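# Unit displaced by a failed morale check: does it keep its objective?

**Hallarden_Third**

I should be grateful for a ruling on a point that arose in our Porkalville campaign on Tuesday. My garrison company held the river depot at Grornorby with 10 stands. The Lai expeditionary force attacked with a reinforced battalion, and after two rounds of fire my company failed its morale check and was displaced by one hex.

No enemy unit had entered the depot when the turn ended. My opponent holds that the depot became neutral at once. I hold that it remains mine until it is occupied. The supply points concerned amount to 112, and they will decide whether my second line can be fed through October. The campaign rules appear to be silent on the matter.
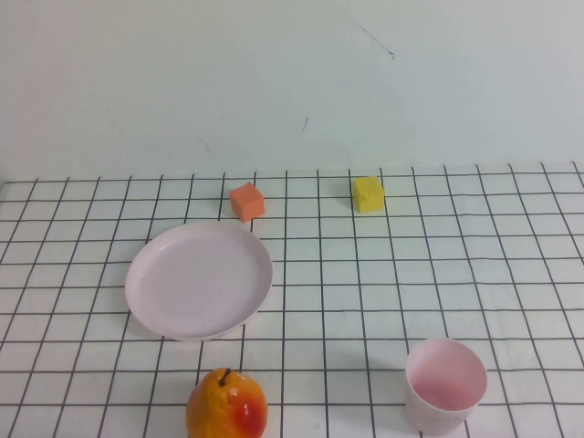
I have read the section on withdrawal twice and can find only the passage on voluntary movement, which does not seem to apply to a forced displacement.

**Dexter Barredo**

The relevant provision is in the section on supply and not in the section on withdrawal, which is why it is often missed. Paragraph 132 states that a depot remains under the control of the side which last occupied it, until an enemy unit ends its movement there. The manner in which the garrison left is not considered.

Two qualifications should be noted:

- A depot without a garrison may not issue supply in the turn of displacement. Your points are retained but cannot be drawn until the following turn.
- If the displaced unit routs in the next morale phase, the opposing player may claim the depot with any unit within 2 hexes, including scouts.

I would advise moving a reserve stand into the hex at the first opportunity – a single stand of militia is sufficient. Players using the earlier edition of the campaign rules should check their own copy, as the numbering differs.

**greycoat**

We have always played it as neutral. It is quicker and there are fewer disputes. I do not have the rules to hand but would suggest rolling a die for it if both players agree.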